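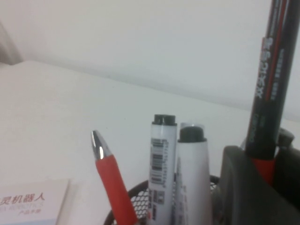

Visit to the Ledham Training Center – Writing Desk Room

In September our office visited the training center run by Brolix in Ledham. The tour began at 2 p.m. and covered the storage area and the room where desks are set up for new staff.

Each desk is kept to a short list of supplies. The one we were shown had a white top, a black mesh holder with a red-gripped ballpoint pen and white markers with black caps, and a product manual with its title in red Chinese characters. Staff explained that nearly 60 desks are prepared this way each season – Vallejo follows the same plan on a smaller scale.

Visitors may apply to the front office for the next tour.

Contact | © Brolix Ledham | Back to top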